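Our club semester is almost at the end, so I want to write down how the sorting project went. It will be a long thread, sorry in advance. 1/13

We are the student robotics club Rakeo. The project is named Pandier. The task sounds small: the arm must pick up one bathroom product from a table, show its printed side to the camera, and put it in the correct bin. 2/13

Why bathroom products? Because everyone in the club has them at home and they have terrible shapes. A box is easy. A tube is round at one end and flat at the other, and it changes its form when you squeeze it. 3/13

We collected 73 items in total. Toothpaste, hand cream, shampoo, sun cream. I asked my roommates also, and one of them still has not forgiven me for the conditioner. 4/13

Our first control program was called Phí. It closed the fingers until the motor current went up, and then it stopped. With hard bottles this worked very well. With tubes the current goes up so slowly that the fingers continued to close, and we had hand cream on the table on our first Wednesday. 5/13

So we changed the rule. Now the fingers stop at a width we measured before for each item, and they check the current only as a second signal. It is less elegant and I was against it for two weeks. I was wrong. 6/13

The second problem was which part to hold. I wanted the middle, where the tube is widest. But then the fingers cover the text we need to read. Holding near the cap leaves most of the print free, and the cap is hard, so there is something solid close by. 7/13

The camera is a small one on the wrist. It is very near to the object, so the big letters are clear, but the tiny lines go soft where the tube gets narrow. We tried to read everything at first. Now we look only for large words and for the barcode, if it is turned to us. 8/13

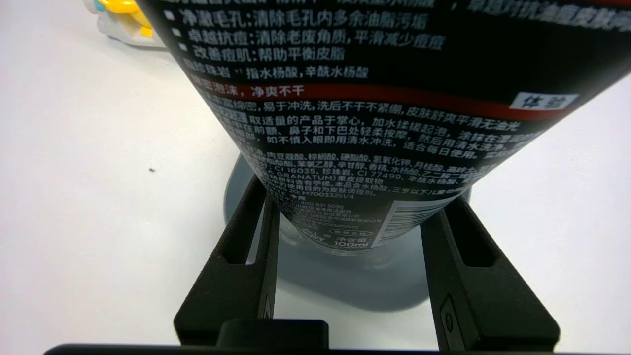 Wrist camera, face cleanser tube with the cap down. The 100ml is easy to find, the smallest lines are not.

Chinese labels were my part of the work. My favorite line on this one is 净澈毛孔, which I would translate as "clean, clear pores." The text bends with the tube, so a line can lose its beginning or its end, and the reader program then guesses. It guesses with great confidence! 10/13

What helped: we take 7 views of each item with a small wrist turn between them, and then we compare the words. If a word comes back in several views, we keep it. If it comes only one time, we throw it away. 11/13

For the final test we did 391 picks. I will post the table of results when I have cleaned it, because at this moment the column names are in three languages and one column is called "maybe." Most of the bad picks were thin tubes that were nearly empty. I have no good idea for those yet. 12/13

Next is the Herkura student meeting in August, where each team gets 20 minutes at the demo table. We still must make the bins lighter and write a poster. If you have worked with soft packaging and a two-finger gripper, please write to me how you chose the closing width. I read all replies, only slowly. 13/13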